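Litance Opens Grant Round to Help Regional Towns Hold On to Their Trades Training

TRORKBRIDGE – Anyone who has lived in a smaller town for any length of time knows the feeling of waving off another carload of school leavers at the end of summer, and knows too how few of them find a good reason to come home again. Litance, the regional learning charity based in Trorkbridge, is very pleased to announce a new round of grants that it hopes will give a good many of them that reason, and perhaps persuade a few to stay put in the first place.

The Close to Home grants open in July and will support 50 learners across the Trorkbridge, Baidoo and Grunau districts. Each successful applicant will receive $3,000 towards the costs that so often get in the way of a certificate or an apprenticeship: petrol, boots, textbooks, child care, and the rent on a second room when a training block is held three hours up the highway.

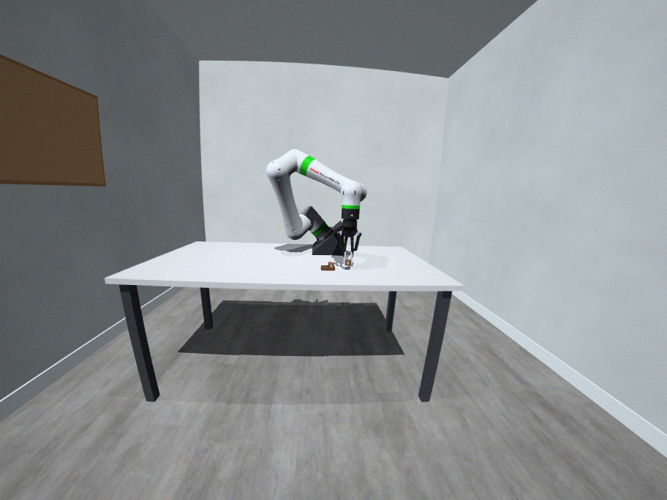

A white arm with green bands, mounted on a white table.

Litance has been running learning programs in the district for many years, first out of a borrowed church hall and later from its present rooms behind the Trorkbridge library. In that time its staff have heard the same story over and over. The course itself is affordable, or near enough, and the learner is keen as mustard, but then the ute needs a new clutch in the second month and the whole plan comes unstuck. The new grants are paid in two parts, with the larger part handed over before classes begin, and learners are free to spend the money as they see fit.

"We would much sooner trust people to know their own lives than ask them to post us a shoebox full of receipts," Litance said in a statement to supporters. "Our communities have always been generous with their neighbours, and we wanted a program that behaves the way a good neighbour would."

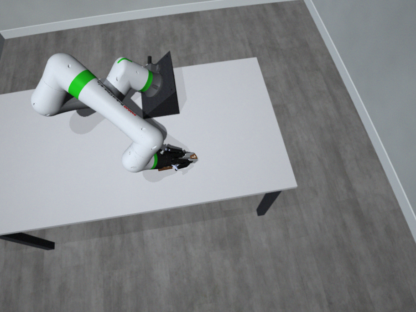 The long forearm reaches diagonally across the tabletop.

Applications are welcome in any recognised trade or technical field, from bricklaying and commercial cookery through to aged care, horticulture, refrigeration and manufacturing. There is no upper age limit, and Litance particularly hopes to hear from parents going back to study and from farm workers who would like a second string to their bow over the quieter months. A further $2,000 is available in each district for travel, to be shared among learners who live well beyond the bus routes.

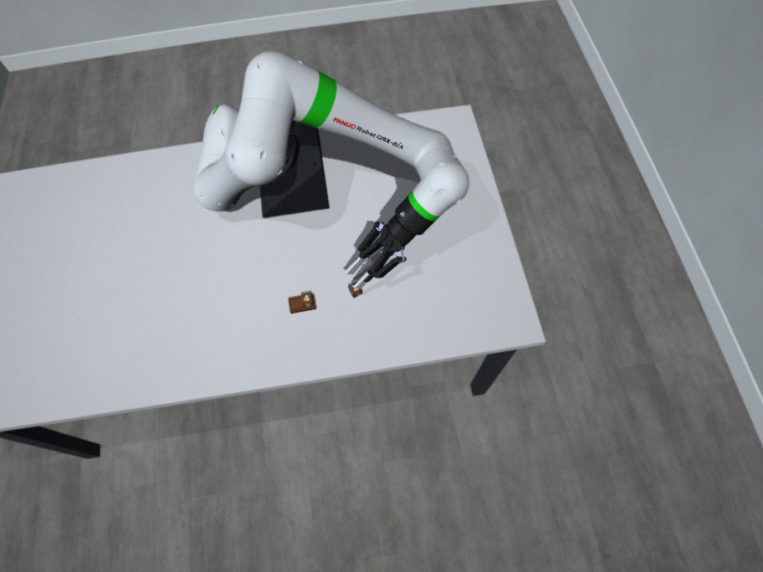
A FANUC Robot CRX-5iA, seen from high above.

The round has been made possible by local giving, including the autumn plant sale at Grunau, a much-loved trivia night at the Baidoo bowls club, and a bequest from a long-time supporter who asked to remain anonymous. Litance offers its heartfelt thanks to everyone who baked, potted, poured or simply turned up and bought more raffle tickets than they meant to.

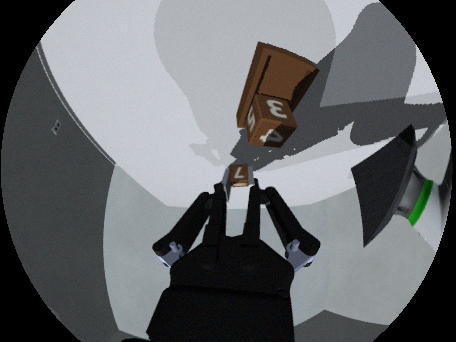
How to apply

Application forms can be collected from the Litance office in Trorkbridge or from the public libraries in Baidoo and Grunau. The form is 5 pages long, in large type, and staff are happy to sit down with anyone who would like a hand filling it in. Drop-in help is offered at the Trorkbridge office until 6 pm, and the kettle is always on.

Applicants will be told the outcome by letter before the spring term begins.

Media enquiries: Litance front office, Trorkbridge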